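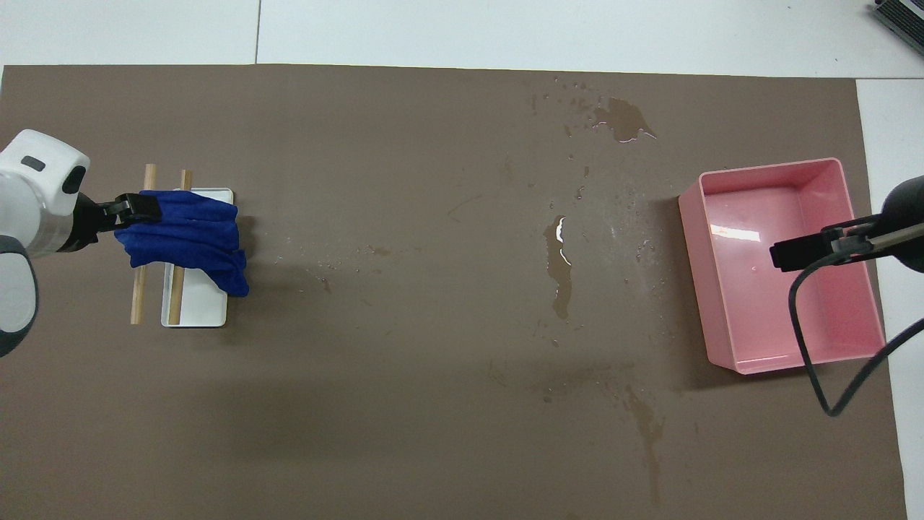
Stivus Weekly > Opinion > Around the House

In Praise of the Half-Done Chore

Monday, April 3, 2023

My mother ironed pillowcases. She ironed dish towels too, and handkerchiefs, and once, when I was home with the flu and had nothing to do but watch her, a set of curtains that she then took straight back down because she had decided she liked the old ones better. I grew up believing that a chore had a beginning and an end, and that a decent person did not sit down in between. You washed, you dried, you folded, you put away. If the phone rang in the middle of folding, you tucked it under your chin and kept going.

I kept house that way for a long time, or tried to, and I would like to make a case for the other way, the one I have slid into over the years and was ashamed of until quite recently. I mean leaving things half done. I mean the basket of clean clothes that spends the night on the landing, the sink with the pots still soaking in it, the leaves raked into a pile and the pile left standing until Saturday. I think these are perfectly good places to stop, and I think we would be kinder to ourselves and easier to live with if we said so out loud.

We moved to Kokov when the children were small, into a tall narrow house with the washing machine at the bottom and the bedrooms at the top. Anyone who has lived in a house like that knows what it does to laundry. The clothes come down by themselves, more or less (my son used to throw his over the banister), but they go up only when somebody carries them. For the first few years I carried them up the same night, every night, two flights, often after ten o'clock and often in a temper. I can remember standing in the dark hall with an armful of pajamas, furious at three sleeping people who had done nothing worse than wear clothes.

Then one July I hurt my back lifting a bag of potting soil, and the doctor told me no stairs with anything heavier than a coffee cup. So the basket stayed on the landing. It stayed there for days. And the children, who had never once in their lives been asked to look for their own socks, went and found their own socks. My daughter started sorting through the basket on her way to breakfast, holding things up to see whose they were. My husband discovered that he could fold a shirt, not well, but well enough that it was still a shirt in the morning. When my back got better I never quite went back to the old system, and I noticed that nobody in the house seemed to want me to.

What I had missed, all those years, was that a finished chore is closed to everybody else. If I have already put the towels away, there is no way for you to help me with the towels. You can thank me, and you will probably forget to, and then I will be hurt, and there we are. A half-done chore is more like a jigsaw puzzle left out on a card table. People wander past and put in a piece. Some of them put it in the wrong place, I grant you. I have found tea strainers in the drawer with the batteries. But they did come over to the table.

I know there are objections, and I have heard most of them from my sister-in-law, whose house is lovely and who reads this column faithfully and calls me about it. Her first objection is that half-done turns into never done. I think this is true for some people and some chores. I would not leave a fish half cleaned. I would not leave a ladder leaning on the gutter overnight, or a paint can open, or anything at all that a toddler could climb into. There is a pile of mending in my bedroom closet that has been there long enough to go out of style and come back in again, so I am not going to pretend the danger is made up. But I would point out that I was never a mender. The mending would not have been done by the old me either. She would have lain awake over it, and the pants would have been just as torn.

Her second objection is that it looks bad, and here we simply differ. When I go into a house where every surface is bare and every cushion is plump, I sit on the edge of my chair. When I go into a house where there is a dish towel over the arm of the sofa and a bowl of beans half snapped on the table, I sit down and start snapping beans, and before long I am hearing about somebody's knee operation. Most of the best talks I have had with other women my age were had over something unfinished. We had our hands busy and our eyes down – which is a fine way to say hard things to each other.

I worked for nine years in the office at Insaurralde, the furniture people, back when they still had the showroom by the river. Every evening the floor staff had to bring the place back to perfect, chairs squared, lamps straight, beds made so tight you could have bounced a quarter off them. It was beautiful, and I used to walk through it on my way out just for the pleasure of it. But it was a showroom. No one had ever slept in those beds. I believe a good many of us took that picture home with us and tried to live inside it with dogs and teenagers, and wondered why we were so tired.

I will say, too, that there is a pleasure in the stopping itself, if you can learn to do it on purpose. It took me some practice. I began by setting the kitchen timer for 60 minutes on a Saturday morning and quitting when it rang, wherever I was. At first this was agony. I stood there with half a linen closet on the hall floor and felt as if I had left the stove on. But I made myself put my shoes on and go out, and when I came home the linen closet was still there, being patient. I finished it the next day in a much better mood and even threw out the fitted sheet that has never fit anything we own.

Now the timer stays in its drawer and I stop when I feel myself starting to bang things. Banging is my signal. Yours may be sighing, or muttering, or that very bright voice some people use when they say they are fine. Whatever it is, I would suggest that the minute you hear it, you put down the thing in your hand. Put it down anywhere. Go stand on the porch. In the spring, which we are finally having, there is usually something to look at, and the forsythia on Cevance Street this week is worth the walk even if you have to leave a wet mop leaning in the bucket to see it.

My mother came to stay with us late in her life, and I worried beforehand about what she would make of the landing. She went up past the basket the first night without a word. The second morning I came down and found her sitting on the step beside it in her robe, matching socks on her knee, with my daughter next to her eating toast and telling her the entire plot of a movie. They had done maybe half. When the toast was gone they both got up and went to see about the bird feeder, and my mother left the rest right where it was. I have thought about that more than I have thought about anything she taught me on purpose.

There are pots in my sink as I write this. I can hear that someone has come in and turned the water on, and I am going to stay in my chair a little while and not go see how they are doing it.

Contact the editors | © 2023 Stivus Weekly, Kokov | Back to top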